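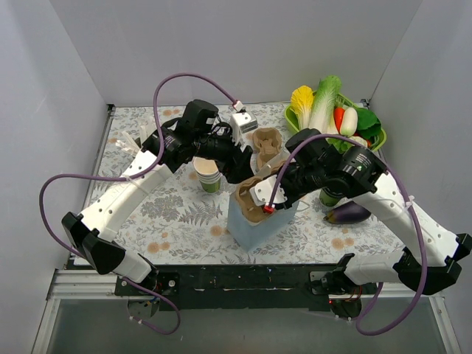

Fern fronds and little peach-orange flowers on the tablecloth.

October 19, 2024

I have been following the Keltitz lander for longer than I have held any one job, and this week it slipped again. The new launch window opens in June, two years after the old launch window, which itself replaced a window I had already booked a hotel for. The hotel has kept my deposit. I think of it as a small donation to lunar science.

For those who have wandered in from the recipe posts: Keltitz is a moon lander the size of a garden shed, built on a budget that wouldn't cover the catering on a big government mission. It is supposed to set down near the south pole, drill into a shadowed patch of ground and look for ice. It rides up on a Brirnudus rocket. Brirnudus has flown 6 times and come back with what the company calls "a wealth of data," a phrase I have started using about my cooking.

This time the trouble is the tanks. According to the update (520 words, of which "excited" accounts for more than its share), a valve supplier changed a seal, the seal didn't like the cold, and now every valve has to come out and be tested again. I am fine with this. I would much sooner read about a bad seal in October than a new crater next summer. What I object to is the tone. Every delay arrives dressed up as a milestone. The team has "entered an extended verification phase." So has my bathroom remodel.

I do have some sympathy. Landing on the Moon is hard in a way that's easy to forget, what with it having been done by people using less computer than my doorbell. There's no air, so parachutes are out. You have to ride your engine all the way down, and the ground is full of rocks, and at the pole the sun sits so low that every pebble throws a shadow like a telephone pole. The lander has to work out for itself which dark patches are holes. I can't reliably do that in a supermarket parking lot.

And the money is thin. There's a rival, Tretton, with a rover that keeps getting its own funding trimmed, and every time it does, half the comments say good, give it to Keltitz, and the other half say cancel both and fix the roads. I read all 2,076 comments under the last article. I don't recommend it. One of them was a very long argument about whether the Moon has a smell.

Anyway, I rebooked. Different hotel, refundable, just outside Rey, where there's a public beach with a clear view of the pad if the fog stays off. The woman on the phone asked if I was coming for the fishing. I said I was coming for the launch and she said "oh, that," in the voice you'd use for a cousin who is always about to open a restaurant.

I'm bringing the good binoculars and the folding chair with the cup holder. If it slips past June I'll probably just go anyway and look at the pad. Last time I checked, there was a decent fried clam place on the road in, open until nine except Mondays.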